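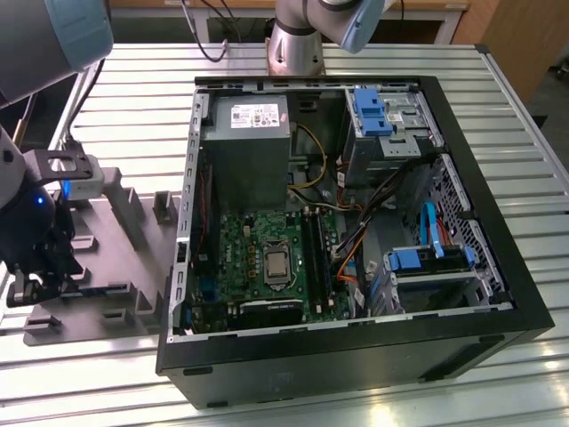
Cleaning up an old tower before putting in a new heatsink, what order?

Posted by Kaj Mogensen, Sep 6, 2025

I've got an old office tower on its side on the bench with the side panel off. The heatsink is out and the processor is still clamped in the socket. It has two memory slots, a power supply in the top corner and plastic rails for the hard drive. My plan is to use it as a file box for the shop at Allau, so it doesn't have to be fast. It does have to run all day without shutting itself off, which it started doing last December.

A few things I'm not sure about:

Do I have to take the processor out to clean off the old paste, or can I do it with the clamp closed?

Is it worth replacing the power supply while I'm in there? It's the one that came with the machine. I have a spare from another case, but I don't know if it will fit.

The data cables are different colors. One is blue, one is red and some are black. Does it matter which one goes to the hard drive and which one goes to the optical drive?

I was also going to leave the optical drive out completely to save a cable.

Troels Dalsgaard

Leave the processor where it is. With the clamp closed you can wipe the top with a lint-free cloth and a little isopropyl alcohol. Use 70 percent or stronger, and let it dry before you put anything on it. Every time you open the clamp you risk bending something, and there's nothing under there you need to get at. Put on a dab of new paste the size of a small pea and set the heatsink straight down. Tighten the screws a little at a time, going corner to corner.

Unplug the power cord before any of this and hold the power button in for a few seconds. Touch the bare metal of the case before you touch the board.

The colors on SATA cables don't mean anything by themselves. What counts is which port on the board you plug into. Some boards color the ports and want the boot drive on the first one, so look for the numbers printed next to the ports. If the drive was booting before, take note of where its cable goes and put it back there.

On the power supply, I'd test first. Shutting off after a while can be heat, and you're already dealing with that. If it still does it with fresh paste and a working fan, then try the spare. Check that the screw holes line up and that the main plug and the processor power plug both match your board. Some office machines use their own shape or their own wiring, and a plug that fits isn't proof.

lauritsen_22

just buy a new one, these use too much power anyway

darken

Agree with Troels on most of it. Two things to add.

Blow the dust out of the vent holes and the fan before you put the paste on, not after. I did it the other way once and had to start over. Hold the fan blades still while you do it.

You can leave the optical drive unplugged with no trouble. I would leave it in the bay so there isn't a hole in the front. Tie the loose cables back so they can't reach the new fan.

Also replace the coin battery on the board if it's never been done. It takes a minute and saves you resetting the clock later.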